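The Fork Gets Its Own Story

Plesden made flatware for decades before anyone there thought much about the fork. Spoons sold. Knives got the advertising. Then Palomino, a diner chain two towns over, ordered 1000 metal forks in one May morning and asked for longer tines.

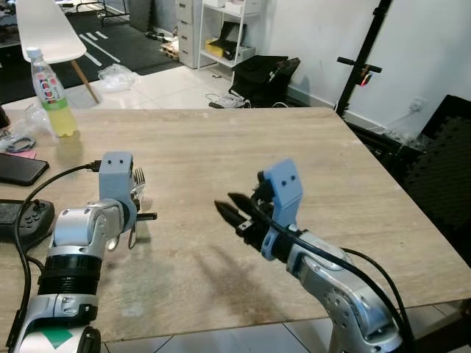 The longer tines held noodles better, and cooks liked them for turning bacon. By the next spring the shop had shipped 1585 more, and two other diners in Fadport had put in orders of their own.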